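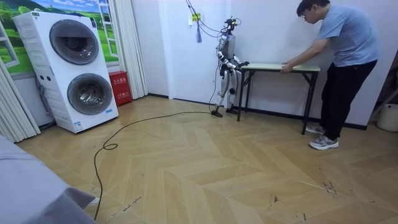

*Light tan, wood-look herringbone with dark scuffs on the right.*

# Rititz Scuff & Streak Kit

A floor kit for people who have a herringbone floor, or a floor that looks like one, and who have started arranging the furniture to cover the worst of it.

The Rititz kit takes rubber marks, dull trails, chair-leg smears and old cleaner residue off sealed hard floors. It does that with a mild liquid, a stack of pads and your forearm. There's no motor. There's no app. You will kneel, and the kit includes something to kneel on, though we've been told more than once that it could be thicker.

## What's in the box

- Rititz Concentrate, one 16 oz bottle
- White pads (soft, for everyday marks)
- Gray pads (firmer, for the marks you've been walking around since June)
- Two cotton cloths, hemmed
- A spray bottle, empty, with a fill line
- Kneeling mat, folds in half
- A printed sheet that says most of what this page says, with less complaining

The box itself is plain cardboard with a label. Ludger Wunderlich, who runs our packing room, would like it known that it fits flat under a kitchen sink, even a sink with one of those awkward pipes. He measured his own.

## Floors it works on

Sealed wood, laminate, luxury vinyl plank, sheet vinyl, linoleum, and glazed tile with the grout kept out of it as much as possible. Pattern doesn't matter to the liquid. It matters a great deal to your eyes, and there's a section on that further down.

## Floors it doesn't work on

Oiled or waxed wood. Raw wood. Raw concrete, cork without a topcoat, and any natural stone you'd be sad about. If a drop of water soaks in and leaves a dark spot after a minute, your floor isn't sealed, and you should close this page and call whoever finished it.

We also get letters about carpet. No.

## How to use it

1. Sweep or vacuum first. Grit under a pad is sandpaper, and you'll have bought a scratch.
2. Fill the spray bottle with warm water up to the line, then add one capful of Concentrate. Tip it over a couple of times. Shaking makes foam, and foam makes you wait.
3. Spray the pad. Leave the floor alone for now.
4. Start with white. Rub along the length of the plank with short strokes and modest pressure.
5. Wipe with a damp cotton cloth before it dries.
6. Look at it from a low angle, toward a window if you have one.
7. If the mark's still there, go to gray, but try it first in a corner or inside a closet.
8. Go over the whole plank with a clean damp cloth, then a dry one.

Most black rubber marks come off at step 4. The ones that laugh at step 4 usually come off at step 7. Anything that survives both is either a scratch or part of the printed design, and we've had customers spend an evening on the second kind. A knot in the grain is a knot. Let it go.

## A few words about herringbone

Straight planks are forgiving. You find the mark, you rub up and down, you go have lunch. Herringbone turns direction every time you reach the end of a piece, and so must you.

The temptation is to rub in circles across several planks at once. On a matte floor you'll probably get away with it. On satin or gloss you'll leave a hazy round patch that shows up beautifully at 4 in the afternoon, just when company arrives. Work one plank, wipe it, shift your knees and take the next. All the planks leaning left first, then all the planks leaning right, is the method Kumudini Sarkar uses when she demonstrates the kit, and it saves a lot of shuffling.

Light tan floors are their own special joy. They hide dust so well that you forget to sweep, and they show a single black heel mark from the next county. Dark floors do the opposite. We've yet to hear from anyone whose floor is exactly the right color.

## Streaks, and where they come from

Scuffs get the blame, but most of the mail we get is about streaks: thin, pale or dull lines that turn up after mopping and come back each time you mop them away. Usually it's leftover product. Somebody used a polish, then somebody used a soap, then somebody used vinegar because of a video, and now there's a faint little history of housekeeping on the floor.

For residue, mix the Concentrate at double strength (two capfuls), and do a small area with a well-wrung cloth. Rinse the cloth often. Then rinse the floor with plain water, and rinse it again if the first bucket comes up cloudy. It's dull work and it takes two passes in most rooms. Once it's done, go back to one capful and stay there. More product is how you got here.

If a line catches your fingernail, it's a scratch. The kit won't fill it. We sell nothing that fills it, and we'd be a little wary of anyone who says they can do it with a crayon, although Johannes Pillay in our office did his hallway with a crayon and remains smug about it.

## Specifications

| | |
|---|---|
| Concentrate | 16 oz, makes up to 100 spray-bottle fills |
| Scent | Very little. Something like a clean bucket |
| Color | Clear |
| Cloths | Cotton, machine washable, no fabric softener |
| Pads | Rinse and reuse until they go flat |
| Coverage | Up to 2000 square feet of general cleaning per bottle at one capful |
| Storage | Above freezing, cap on, out of reach of children and dogs |
| Made by | Dason Floor Goods |

The coverage figure assumes an ordinary floor in ordinary use. Households with skateboards should order the refill now and avoid the second shipping charge.

## Refills and spares

**Rititz Concentrate, refill.** Same 16 oz, same bottle, no box. You can send us the empty cap if you've melted it, and we'll send another. It happens more than you'd think, and always near a radiator.

**White pads, pack.** For people who clean as they go.

**Gray pads, pack.** For everyone else.

**Gindton felt feet.** Stick-on felt for chairs and low tables, in round and square. These aren't in the kit, and they probably should be. The adhesive wants a clean, dry surface and a night to itself before you put weight on it. Folding furniture deserves an extra look, with its hinges and feet that get dragged every time it's put away. If your table legs end in a plastic cap, check the cap for grit before you go blaming anybody's shoes.

**Mishra knee mat.** The thick one. Sold separately, following correspondence.

## Questions we get

**Can I put it in a steam mop?**
Please don't. The steam mop people won't like it either.

**Can I use it in a regular mop bucket?**
Yes. Two capfuls to a bucket of warm water, and wring the mop hard. It should leave the floor damp enough to dry while you're finding your slippers. Standing water on laminate gets into the joints and raises the edges, and herringbone has more joints than anything else you could have picked.

**My floor looks shinier where I cleaned it.**
That patch is what the floor looks like. The rest of the room is next. Sorry.

**My floor looks duller where I cleaned it.**
Either the rinse got skipped or the gray pad got enthusiastic. Try rinsing first. If it's still dull once dry, you've worn the sheen a bit, and it'll be less obvious after some weeks of foot traffic. This is why we go on about the closet.

**Is it safe around pets?**
Keep them off until it's dry. Read the bottle label for the full cautions. Bülent Akyol, who handles our customer mail, adds that cats walk on wet floors out of principle and you'd best shut the door.

**Will it take off paint?**
Fresh latex drips, sometimes, with a gray pad and patience. Old ones, rarely. Oil paint, never.

**What about tape gunk?**
Warm the spot with a cloth wrung out in hot water, lift what you can with a plastic card, then use a white pad. Painter's tape left down for a season turns into something closer to masonry, and may take a few rounds.

**Why's the cap so hard to open?**
It's child-resistant. It's also adult-resistant, a point we've raised with the supplier. Press down and turn.

## Returns

Unopened kits can come back within the period on your receipt for a full refund. Opened kits can come back too, if the product didn't do what this page says. Write and tell us the type of floor and what you tried. Kai Mühlbauer reads those and will answer, usually with a question about your mop.

We can't take back used pads. Someone did mail us a set, neatly bagged, with a note.

## Ordering

Kits ship in the plain box, refills in a padded sleeve. Orders over 170 dollars go out with a free pack of white pads, mostly of interest to dance studios and people with very long hallways. Rental managers and cleaning crews can ask for the gallon jug, sold without spray bottle, cloths or sympathy. Please give the floor type when you order it, so we can tell you if you're about to pour it on cork.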